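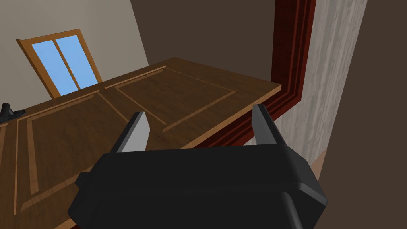
Rendered view past an open two-finger gripper toward a wooden surface.

Gridard is a decentralized lending protocol and the name of its governance token. It was released in May by Arano, a small software firm that had previously made an invoicing app, and it runs on the Turunen network, a proof-of-stake chain known for low fees and for the length of its documentation.

Overview

Users deposit tokens into shared pools and receive interest-bearing receipts in return. Borrowers must post collateral worth more than the loan, a condition that has led critics to observe that Gridard lends mainly to people who already have the money. Interest rates move with demand and are recalculated every 35 seconds, day and night.

Governance

Holders of at least 100 Gridard tokens may submit proposals. Of the 81 proposals put forward in the first year, 22 passed. The longest debate concerned the shade of green in the logo and ended without a quorum — the logo remains gray.

Hinetden integration

Gridard profiles can be linked to Hinetden, a social app on the same network, where a user's repayment record appears as a badge. The badge is optional. Borrowers with poor records have made wide use of the option.

Reception

Reviewers praised the plain interface and the public audit reports. The token's price has been less warmly received, although the project's forum describes it as "early."

See also

Collateralized lending
Governance token
Liquidity pool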